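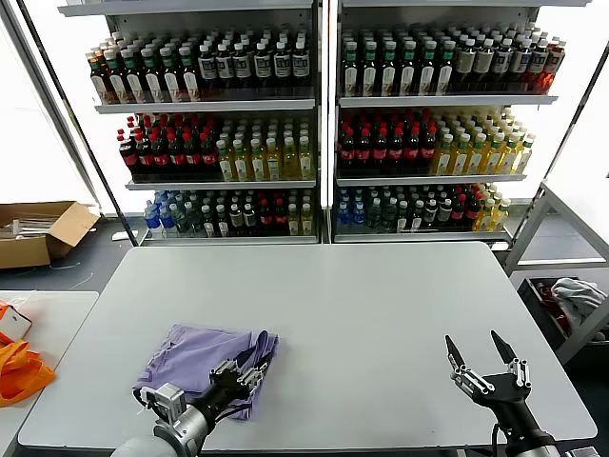

**Why does bread dough need to rest after mixing?**
Flour needs time to soak up water, and the gluten strands need time to link up and then relax. A rested dough stretches easily. A dough shaped straight from the bowl fights back and tears.

## Baking Basics, Handout 2: Flour, Water, Time

Kamran Dehghan, Nundau evening course

Last session we got our hands sticky. Now comes the part I love most – what the dough is doing while you wash the dishes!

### Gluten

Wheat flour holds two proteins, glutenin and gliadin. Dry, they just sit there. Add water and they start to join into a stretchy network we call gluten. Glutenin gives the dough its strength and spring, and gliadin lets it flow and stretch. Kneading speeds the joining up, but plain waiting does a lot of the job too (try it once with a no-knead loaf and you'll be hooked).

Salt tightens the network. Fat coats the proteins and keeps the strands short, hence the word *shortening*.

### Yeast

Yeast eats sugars and gives off carbon dioxide and a little alcohol. The gas doesn't make new bubbles. It swells the tiny air pockets you mixed in earlier, and the gluten walls stretch to hold it. Warmth makes yeast work faster, but a slow, cool rise gives the acids and aromas time to build up, so an overnight loaf tastes so much better.

### Our class dough

- 389 g bread flour
- 2 g instant yeast
- water and salt as worked out on the board

Please write down the dough temperature when you finish mixing. We'll compare notes, and I can't wait to see how far apart the bowls end up. 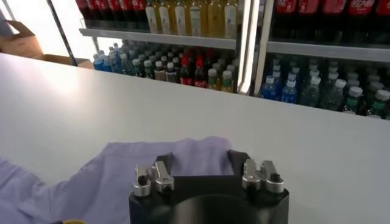
**How can I tell when shaped dough is ready to bake?**
Press it gently with a floured finger. If the dent springs back right away, give it more time. If it fills in slowly and leaves a slight mark, bake it. If it doesn't come back at all, the dough has gone too far.

### In the oven

For the first few minutes the loaf gets a last big push, called oven spring. Gas expands, water turns to steam, and the yeast has one final burst before the heat kills it. Then the starch sets and the crumb holds its shape. The crust browns last, once its surface has dried out – past the boiling point of water, sugars and proteins react and you get that wonderful smell.

### For next time

Bring a starter if you have one, in a jar with a loose lid. Read the pages on rye before class. Rye behaves very differently and it's great fun.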